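Paper stock, bleed and the 5 mm rule: an interview with the print lead at Osomik

Osomik prints short-run personalized stationery: save-the-date cards, place cards, baby shower invitations, return address labels. Most of its orders come in through Flilline, a template editor that runs in the browser, and are finished in a single building. The print lead has been with the shop since it had one digital press. We talked about what happens to a template between the customer's last click and the box.

The first question was about file problems. The most common one, the print lead said, is text placed too close to the trim.

"The editor shows a safe line 5 mm inside the edge. People read it as a suggestion. A stack of cards shifts a little under the blade, and a name that sits on the line ends up looking crooked even when the cut is within tolerance."

Flilline gives a warning when a text box crosses the line, but the order can still be placed. Osomik asked for a hard stop and then withdrew the request, as some designs run lettering off the edge on purpose.

Resolution comes next. Templates are built at 300 dots per inch at final size. Customer photos are not. "A picture saved out of a chat app is small. It looks fine on a phone. On a folded card with a full front panel it goes soft, and no setting on the press fixes that. We email the customer and ask for the original."

On paper, the shop carries three stocks for invitations. The standard is a smooth matte. The heavier one, sold under the name Arketti, is uncoated with a light tooth and weighs 400 grams per square meter. The third is a pearl stock that the print lead would like to drop.

"Pearl changes color under different lights. Pale pink goes gray. We print a note about it on the product page and still get the question every week. Arketti is easier to live with, but it needs to be scored before folding or the fibers crack along the spine. If you have a dark solid across the fold, choose the matte."
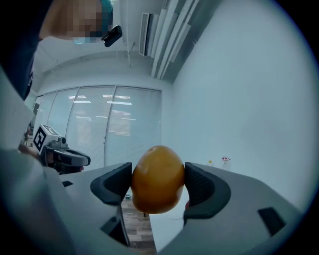 Face mask, head covering and dark navy clothing.

Foil was added in February. Osomik does not press it with a metal die. It uses a toner-based process, where foil sticks to a printed black layer and peels away from everything else. Setup is short, which makes it possible to foil a guest's name on a single place card. Fine detail is the weak point.

"Script fonts with hairlines are trouble. The thin strokes drop out, or the gap inside a small letter e fills in. We went through the whole script menu and took out the worst ones for foil orders. They are still there for flat printing."

Asked about color matching between separate orders, the print lead was cautious. A customer who buys invitations in spring and thank-you cards in the fall may see a slight difference. The presses are calibrated at the start of each shift against a printed target, and the readings are saved.

"We can get close. I would not promise identical. If the set has to match, order it together - same stock, same run."

Envelopes are bought in from Bajwa, flat-packed in cartons. Guest addresses are uploaded as a spreadsheet. The largest list so far had 830 rows, with apartment numbers in a column the template did not read. It was caught at proof, and the import screen now shows the first rows as finished envelopes before payment.

The last question concerned proofs. A digital proof is free and shows layout and spelling. A printed proof costs extra and adds two working days.

"For a plain matte card, the digital one is enough. For foil, or a dark background, or anything on Arketti, get the printed one. Read the date and the street number out loud while you hold it. Then have a second person do the same."

Printed proofs are ordered from the cart page, under finishing options. Orders approved before 2 p.m. go into the next morning's queue.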